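Caring for cricket gear at home: tips from our club families

Posted 24 June 2021 by Conceição Paiva

When my son began to play cricket, I did not know one thing about the equipment. I grew up in a house where sport meant football, and a football you leave in the garden and it forgives you. A cricket bat does not forgive. The first one we bought had a crack in the toe before the season was finished, and the man in the shop told me, very politely, that it was our fault. So I started to ask questions to other parents at Burnska, and to write down the answers. I share them now in one page, so that I do not have to send the same message every spring.

Oiling a new bat

A natural willow bat, with no plastic cover on the face, needs raw linseed oil before it is used. Buy raw oil, and check the label two times, as boiled linseed oil stands on the same shelf and it dries too hard. Put one teaspoon on a soft cloth and rub it on the face, the edges, the toe and the back. Keep away from the stickers and from the splice, where the handle goes into the blade. Oil in the splice can weaken the glue.

Lay the bat flat, face up, for one night. Do not stand it on the toe while the oil is fresh, or the oil will travel down and the toe becomes heavy. Next day, wipe what is left on the surface and do it again with less oil. Two thin coats are enough for most bats. My husband gave ours five, and it felt like a wet log until August. 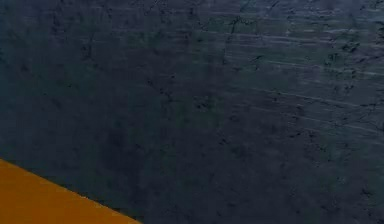 Rags with linseed oil can heat up and catch fire by themselves if you leave them in a ball. I did not believe this when I heard it first. Spread them flat outside until they are fully dry and stiff, or put them in a metal can with water and a lid. Never put them in the laundry basket or in the kitchen trash.

Knocking in

After the oil comes the mallet. Inês Baptista, who coaches the under-elevens, wants at least five hours in total, in short sessions, also when the shop says the bat is "ready to play". Begin softly. Hit the middle of the face first, then move toward the edges and strike them at an angle, so they become a little round. Do not hit the edges straight from the side, and do not hit the back or the bottom of the toe.

It is loud. We live in an apartment, and we agreed with the neighbors downstairs on half an hour after school, three times in the week. A folded towel under the bat helps a little bit. After this, play some easy catches with an old ball. If the seam leaves deep marks, go back to the mallet.

Small cracks

Fine lines on the face are normal and you can leave them. If a crack opens when you press beside it with the thumb, then it needs work. Sand the place lightly with 200 grit paper, put wood glue in the crack with a toothpick, and press it closed with a clamp and two pieces of scrap wood. Wipe the extra glue before it gets hard. Leave it for a full day. Cover with fiberglass tape, not with packing tape, which pulls up the grain when you remove it.

A crack in the handle is a different story. We send these to the repair bench at Cordeiro, and it takes up to 16 days in the busy months.

Pads, gloves and the smell

Never leave gloves closed in the bag after a match. Open every strap, pull the fingers straight and hang them in moving air. Direct sun makes the leather of the palm hard, and a radiator is worse. For the smell, put a spoon of baking soda in an old sock, tie it, and leave one sock in each glove for the night.

Pads you clean with a damp cloth and a drop of dish soap. Grass marks come off better with white toothpaste and an old brush. Do not put pads in the washing machine. I did this one time in January and the filling went all to one side, and no amount of shaking has brought it back.

White clothes

Red ball marks on trousers are wax and dye together. Scrape the wax first with the back of a knife. Then rub in bar soap, wait half an hour, and wash at the temperature written on the label. Do not use the dryer before the mark is gone, the heat will fix it. Chlorine bleach makes polyester yellow, so we use oxygen bleach only. For grass, Graça Rocha soaks in cold water with a cup of white vinegar before the normal wash, and her two boys are always the cleanest on the field.
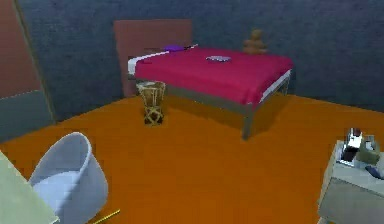

Where should the bat stay in winter?
Keep it in a room with steady temperature, inside a cloth cover, away from heaters and outside walls. A garage is often too damp, and a car trunk is too hot in summer and too cold the rest of the year. Check it once a month, and if the face feels dry, give one very thin coat of oil.

Shoes

Take out the spikes at the end of the season. If they stay in, they rust and you will need pliers. Put a small drop of light oil on each thread before you screw them back. Mud comes off easier when it is dry, so knock the soles together outside and use a stiff brush after. Stuff wet shoes with newspaper and change the paper after the first hour.

If you have a better method for the toothpaste step, please write it in the comments. The blue kind leaves a stain on our pads.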